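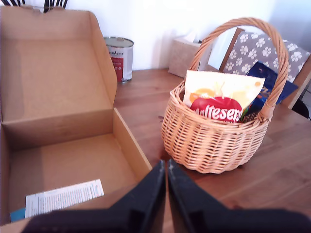 Section 4. Packing the Treat Basket

Read this section through once before you touch any chocolate. The people who skipped it last April know who they are, and so does Mal-soon Baek, who had to repack 20 baskets.

You will need: one wicker basket with a handle, one open cardboard box, the sweets on your slip, a clear stretch of table, and a degree of self-control.

1. Set the cardboard box on the left of the table with its back flap up. A flap left down will close over your hand at some point in the evening.

2. Put the basket beside the box, handle upright. Lift it by the body when it is full. The handle is for the person receiving it, who will not be carrying 70 of them to the van.

3. Move the tissues to the back, against the wall. They are for chocolate fingerprints, and they do not go in the basket. We had to add this sentence.

4. Read the packing slip. If it has slid to the bottom of the box, fish it out before the bags go in on top of it.

Note: Slips printed before the Paltus order came in list weights of 200 and 300 grams. Both are fine. Do not open a bag to even things out.
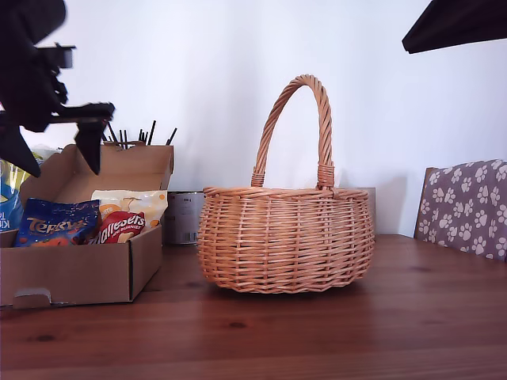

Keltton, Tuesday, December 16, 2025

Revised steps for the winter baskets. These replace the old steps 5 to 8, which Su-bin Min has asked us to stop quoting at her.

5. Stage the bags in the cardboard box first, all of them, where you can see the names. Terry's and Maltesers go at the front, and whatever else you have goes behind.

6. Check the bags against the slip. If one is missing, ask Soo-ah Ra for another. She will ask whether you ate it.

7. Move the bags to the basket, largest first, leaning them against the back wall of the weave with the lettering facing out.

8. Press nothing down. If a bag stands above the rim, let it.

Caution: Wicker has loose ends, and thin bags split on them. Run a hand around the inside before packing and snip anything that scratches.

Caution: Keep the basket off the radiator side of the room. See Section 7, Melted Goods.

9. Sign the slip and hand it to Ah-rin Hong with the basket. Empty boxes go flat under the stairs.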